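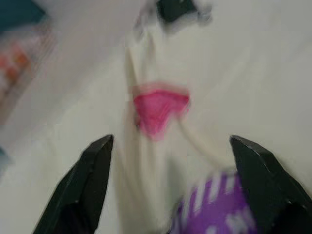
HOUSEKEEPING PRACTICE 2 - COURSE HANDOUT
Unit 7: Bed making in rooms with soft toys and loose articles
Raltbridge Training Center, Residential Services Program
Revised Sep 25, 2024

7.1 Scope

This unit covers the stripping, clearing and remaking of a single occupied-use bed on which soft articles are kept. Soft articles include plush toys, small cushions, fabric pouches and any other stuffed or sewn item that is not part of the bedding. Hospital corners, mattress turning and bunk beds were dealt with in Units 4 and 5 and are not repeated. Students who missed Unit 5 should read it before the practical.

The term "bedding" means the fitted sheet, flat sheet if used, comforter and pillowcases. The term "bed surface" means the top face of the mattress with the fitted sheet on it.

7.2 Order of work

The order below is the one used for assessment.

1. Clear the bed surface of soft articles.
2. Fold the comforter back to one side or to the foot.
3. Inspect the fitted sheet.
4. Tension the fitted sheet, or replace it.
5. Return the comforter and square it.
6. Return the soft articles.

Steps 1 and 2 may be exchanged when the articles are lying on top of the comforter and would slide off when it is moved. In that case take the articles first from the half that will be folded, move the comforter, then take the rest. Do not lift a comforter with articles still inside it. Small items travel down into the folds and are later found in the wash.

7.3 Clearing

Lift each article from below or by the body. Ears, tails, ribbons, sewn-on eyes and hanging loops are not lifting points. Seams at these places are usually a single line of stitching and will open under the weight of a large toy.

Long-pile plush needs a wider hold than short-pile. The pile compresses under the hand and the grip feels secure before the body of the toy has been reached. Close the hand until the filling is felt, then lift. Carry the article clear of the floor and set it down on a dry, clean surface. For the practical, use the lined Haltham tray at the side of each bay. Articles are placed in the tray in one layer. They are not thrown.

White and pale plush is handled before anything else and placed at the far end of the tray. Dark lint shows on it at once, and brushing out long pile takes longer than the whole of step 5.

7.4 Folding back the comforter

Two positions are accepted.

Side position: the comforter is drawn across so that one half of the fitted sheet is exposed. Suitable where the bed stands with one long side against a wall. The worker stands at the exposed side.

Foot position: the comforter is drawn down in two folds and left across the last third of the mattress. Suitable where both long sides can be reached.
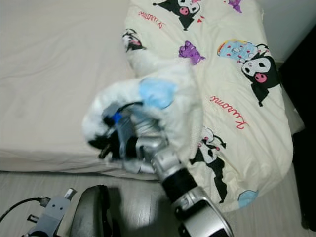

The side position has one common fault. The comforter tends to collect in a heap, and its outer edge goes over the far side of the mattress toward the floor. Before going on to step 3, reach across and bring the hanging edge back up. A comforter that has touched the floor is treated as used and goes to the laundry, whatever its condition at the start of the task.

A printed comforter should be checked for direction while it is still folded. Most character prints have an upright direction, and the figures should stand with their heads toward the pillow. Where the print is scattered with figures turned in several directions, use the care label as the reference and put it at the foot, left corner. Lettering is a poor guide on its own, as it is often set at an angle to the figures.

7.5 Inspecting the fitted sheet

Look along the surface from a low position with the light in front of you. Record the following on the Clelent sheet:

- stains, with position (head, middle, foot; left, right)
- pilling
- holes or thin areas
- elastic failure at any corner
- wrinkles remaining after tensioning

Faint wrinkles in a plain sheet are acceptable if they flatten under the palm. Wrinkles that return after the palm has passed show that the sheet is too large for the mattress or that a corner has ridden up. Check the side edge as well as the top. On a correctly fitted sheet the fabric follows the rounded edge of the mattress without a loose strip along it.

The training beds take a mattress sheet with a pocket depth of 300 mm. Sheets are marked with stock number 2759 on the inside of the hem. Unmarked sheets belong to the laundry module and must go back there.

7.6 Returning the comforter

Take the two corners nearest the head. Lay the top edge first, then draw the rest down. Shake once only - repeated shaking moves the filling toward the foot and leaves the upper part flat. The drop should be equal on both long sides. Where one side is against a wall, allow less on that side and tuck nothing.

Smooth from the center outward with the flat of the forearm. If the filling has gathered in a corner, break it up by hand from the outside of the cover and smooth again.

7.7 Returning soft articles

Large articles go at the head, against the pillow. Small articles go in front of them. Nothing is placed within one hand's width of the edge. Accessories that came off a toy during clearing are put beside it and noted on the Clelent sheet, never pinned or tied back on by the student.

If the room has an arrangement card, follow the card. If it does not, restore the previous arrangement as far as it was recorded at step 1.

7.8 Assessment

The practical is marked out of 75. The pass mark is 42. Marks are divided as follows:

Clearing and handling: 20
Comforter, folding and return: 20
Sheet inspection and record: 20
Final arrangement: 15

A comforter or soft article on the floor at any stage loses five marks each time. There is no time limit in this unit. Timed work begins in Unit 9.

7.9 Preparation for the next session

Read the Bagheri notes on fabric care, sections 2 and 3. Bring a completed Clelent sheet for one bed at your own residence. Students repeating the unit from May may submit the earlier sheet if it is signed.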